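Courses > Housekeeping and Accommodation > Unit 3 > Handout: Making up a wide bed

Making up a wide bed: the bottom sheet

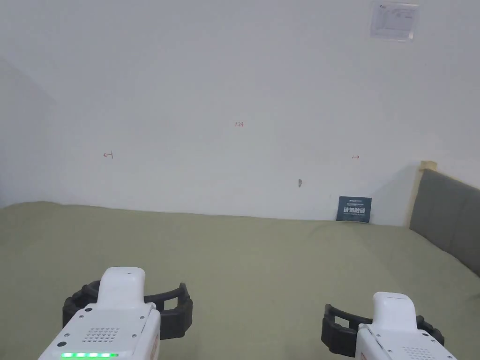
Fig. 1. Sage-green sheet on a wide bed, grey upholstered headboard to the right.

These notes go with the practical at Mirkthorpe. Read them before you come and bring them with you. Pillows and duvets are covered in the next handout.

1. Before you start

Check the label on the folded sheet against the size of the mattress. Most wasted time in the practical comes from picking up a double when a king is needed. Strip the bed completely, protector included, and look at the mattress for stains or damage. Anything you find goes on the room sheet before you cover it up.

Wash your hands. Take off rings and bracelets that could catch the cloth.

2. Laying the sheet

Open the sheet lengthways down the middle of the bed, right side up, with the centre crease on the centre line of the mattress. Open it out to one side, then walk round and open the other. Do not throw it from the foot end on a bed this wide — it lands crooked and you will spend longer pulling it straight.

Allow the same drop on both long sides. At the head, tuck in first. On the Gilchrist beds the gap between mattress and headboard is tight, so slide your hand in flat, palm down, and keep your knuckles off the fabric.

3. Creases

Soft, shallow wrinkles like those in Fig. 1 are a matter of tension. They tend to show most in the middle, which is the hardest part to reach. Work from the centre outwards with the flat of the forearm, then take up the slack at the side and tuck again. Diagonal ridges usually mean one corner is pulled harder than the one opposite. Release the tight corner and redo both.

Fold lines from the linen press are different. They will not smooth out by hand. We use 50/50 polycotton from Pristico for training, and it presses well if it is taken out slightly damp.

4. Plain colours

A plain mid-tone sheet shows lint and hair more than white does. Go over it with a roller once it is tucked, then look along the surface from a low angle with the light on.

5. Upholstered headboards

Brush down the seams between panels, where dust settles. Wipe any wooden edging with a dry cloth. No spray near the fabric.

For the practical

Each pair makes up one bed twice, swapping sides. The pass mark is 80. Marks are lost for an uneven drop, loose corners and visible ridges. Meet in room 235; clean linen is on the Skirnby trolley by the door.

Filed under: Course handouts, Bed making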